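Betreff: Re: [holzspiel] Leimholzplatte als Sortierunterlage, Fugen und Oberfläche
Datum: 27. August 2021

Hallo zusammen,

Antworten unten im Text.

> Wir haben im Juli die Unterlage von Graten gegen eine einfache
> Leimholzplatte getauscht. Hell, unbehandelt, beidseitig geschliffen.
> Nach wenigen Wochen stehen die Fugen spürbar hoch, und flache
> Formklötze kippeln, wenn sie quer über einer Fuge liegen. Liegt das
> am Leim, am Holz oder an der Lagerung? Und womit behandelt ihr die
> Fläche, wenn die Klötze farbig lackiert sind? Auf unserer Platte
> sind inzwischen blaue Abriebspuren.

Zu den Fugen: Am Leim liegt es in den seltensten Fällen. Eine hochstehende Fuge entsteht meist dadurch, dass die Platte zu früh nach dem Verleimen geschliffen wurde. Das Holz ist an der Leimfuge durch die Feuchte aus dem Leim noch gequollen, wird plan geschliffen und fällt danach ein. Der ausgehärtete Leim bleibt stehen. Man fühlt dann keinen Versatz der Lamellen, sondern einen schmalen Grat. Bei euch wäre also zuerst zu prüfen, ob es sich um Grat oder Versatz handelt. Haarlineal quer auflegen, Gegenlicht, fertig. Grat lässt sich mit der Ziehklinge abnehmen, Versatz nur durch Nachschleifen der ganzen Fläche.

Zur Lagerung: Unbehandeltes Holz, einseitig auf einer geschlossenen Tischplatte, schüsselt. Die Oberseite tauscht Feuchte mit der Raumluft aus, die Unterseite kaum. Wir legen die Platten deshalb auf eine gelochte Unterlage und stellen sie über Nacht hochkant. Nach 14 Tagen im selben Raum wird nachgemessen, vorher sind die Werte nicht brauchbar.

Zur Oberfläche: Hartwachsöl von Nureo, zwei dünne Aufträge, Überstand nach 2 Stunden abnehmen, Zwischenschliff mit feinem Vlies. Beide Seiten und die Kanten behandeln, sonst ist der Effekt auf den Verzug gering. Lack haben wir aufgegeben. Er verkratzt unter den Klotzkanten, und eine Teilreparatur bleibt sichtbar.

Zum Abrieb: Vor dem Ölen mit Isopropanol abwischen, Rest mit Vlies in Faserrichtung. Nach dem Ölen lassen sich neue Spuren in der Regel mit einem feuchten Tuch entfernen. Die Klötze aus der Serie 1501 von Verkico färben bei uns merklich weniger ab als der alte Satz von Lumbao. Gemessen habe ich das nicht.

Noch zur Aufteilung, weil das im letzten Thread offen geblieben war: Wir setzen die Formen zu Beginn an den Rand und lassen die Mitte frei. Die Freifläche ist dann der Ablageplatz für die Form, um die es gerade geht. Voraussetzung ist, dass die Randzone eben ist, und dort macht sich das Schüsseln zuerst bemerkbar. Sterne und Prismen mit großer Auflagefläche sind dafür der bessere Test als Würfel.

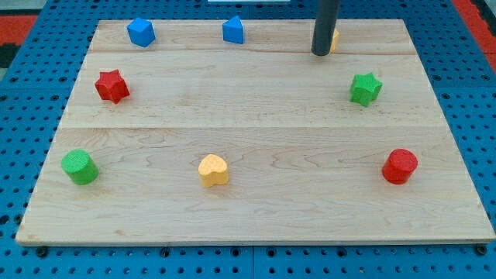

Orest Kobzar schrieb dazu, er würde die Fugen zusätzlich als Hilfslinien nutzen: Beim Abräumen kommen die Formen bandweise zurück, und wer neu dazukommt, findet die Reihen ohne Markierung. Beim Hartwachsöl sei er anderer Meinung, ihm reiche reines Leinöl, sofern man nahezu 2 Wochen Trockenzeit einplane.

Die Bänder als Reihen zu verwenden, funktioniert, solange die Lamellen breit genug für den größten Klotz sind. Beim Leinöl bleibe ich skeptisch. Es dunkelt auf hellem Holz deutlich nach, und gelbe Klötze heben sich dann schlechter ab. Getränkte Lappen bitte in jedem Fall ausgebreitet trocknen lassen, Selbstentzündung ist bei Leinöl ein reales Thema.

Falls jemand Erfahrung mit Gratleisten unter so dünnen Platten hat, bitte an die Liste.

Gruß
R.

Ähnliche Beiträge in dieser Liste
Ziehklinge oder Schleifklotz bei Leimfugen
Abfärbende Beizen auf Formklötzen
Lochplatten als Tischauflage, Bezugsquellen
Graten: Ersatzunterlage einzeln erhältlich?
Kanten brechen, Radius für Kinderhände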